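Foro Varela Automatización > Pinzas y manipulación > Averías

Tema: Suelta el cuenco a media trayectoria y el controlador dice que todo OK

tornillo_flojo
Buenas, escribo rápido que tengo la celda parada. Pinza de tres dedos con fuelle de goma, puntas metálicas, controlador Vitanix. Manipulamos cuencos anchos, poco fondo. Coge bien, sube bien, y al girar la muñeca para inclinarlo lo suelta. Sin alarma. El estado de agarre sigue en "cerrado" con el cuenco ya en el suelo. Van 4 rotos.

Lo raro es que con las piezas pequeñas va perfecto. Un dedo apoya por dentro y los otros dos pillan en el borde de arriba.
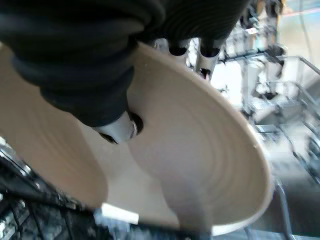 La fuerza la tengo al valor que traía de fábrica, no la he tocado. Velocidad de giro al 60%. Alguna idea?? He mirado el cableado y nada.

kestrel77
Presión. Mira el manómetro EN la pinza, no en el armario. A mí me caía justo al girar, el tubo se doblaba en el eje 6.

tornillo_flojo
No es neumática, es eléctrica. El fuelle solo es funda.

kestrel77
Ah vale. Entonces nada, olvida lo mio.

Melquiades Maldonado
Con un solo dedo contra la pared interior y el cuenco inclinado, el peso te hace palanca sobre esa punta. En horizontal aguanta cualquier cosa. Al inclinar, patina. Yo bajaría el giro al 20% y probaría otra vez antes de desmontar nada.

nistalano_sur
No estoy de acuerdo. Si fuese solo palanca caería siempre, y él dice 4 roturas, no todas. Pregunta: cuántos ciclos lleva la pinza? En Nistalano las puntas se nos pulían con el uso y a partir de ahí era una lotería.

tornillo_flojo
El contador marca 1.435 desde el último mantenimiento. El manual de Itley (la pinza es suya) pide revisar puntas a los 2.000. Así que en teoría no toca.

nistalano_sur
En teoría. Pásale el dedo a la punta, con la máquina consignada por favor.

Melquiades Maldonado
Insisto, el desgaste puede estar, pero el problema serio es otro: que el controlador siga diciendo "cerrado". Eso es que lee posición del motor y no contacto. Si mañana pasa con alguien al lado recogiendo piezas, qué? Yo no volvía a arrancar en automático sin una comprobación de pieza presente después del giro.

kestrel77
Exagerado. Es un cuenco.

Melquiades Maldonado
Un cuenco roto, en el suelo, y un brazo que sigue el programa hasta la estantería como si llevase algo. No, no exagero.

tornillo_flojo
Actualizo. Consignada y revisada. Dos de las puntas bien, la tercera lisa como un espejo en un lado. La he cambiado por una de repuesto. Giro al 20%. Llevo unas 2 horas en manual y ninguna caída, aunque tampoco me fío todavia.

nistalano_sur
Pues ahí lo tienes, la punta.

Melquiades Maldonado
O la velocidad. Has cambiado las dos cosas a la vez, no se puede saber.

tornillo_flojo
Ya, lo sé, tenía prisa. Luego subo el giro con la punta nueva y os digo. Lo de la pieza presente: hay entrada digital libre en el Vitanix, alguien ha puesto un fotoeléctrico con cerámica clara? Me da miedo el brillo.

kestrel77
Difuso con supresión de fondo. El normal te va a volver loco con la estanteria cromada detrás.

tornillo_flojo
Ok, pido uno. De momento sigue en manual y con la puerta cerrada.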